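The Gripper Gets the Good Chair

By Osvaldo Araújo
October

Akov, where I have handled plastic parts for longer than my knees would like, is getting automated. Management prefers "assisted." The plan came from a consultancy called Cloline, which watched us work and went away and wrote a report in which I appear as Station Four.

The first stage is that we teach the thing. You hold a gripper in your hand, close it on the part the way you'd close your fingers, and do your job through it, slower and worse. My quota used to be 3,056 parts a month. While I'm teaching, it's 2,000, and the gripper gets credit for improving.

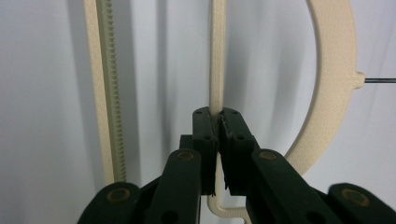

My colleague Aravind Lobo likes it. He says he had never thought about where he grabs a part until he had to do it with two hard jaws, and now he can't butter toast without planning an approach. I've had the same trouble with the car keys. It's odd to find out at my age that I have a technique, and odder to find out from the people who'd like a copy.

I'm not against any of this. My thumbs hurt by three in the afternoon and a machine's don't. What I object to is the price. We got a one-time bonus of $2,900 for the teaching, paid with a handshake and a muffin. What we hand over will be at work long after the muffin. If a company wants what's in my hands, it can pay each time it uses it, the way it pays for its software, without complaint and every month.

I put this to my supervisor. She wrote it down under "Feedback, Station Four," and asked if I could grip a little more consistently.

41 shares | 17 comments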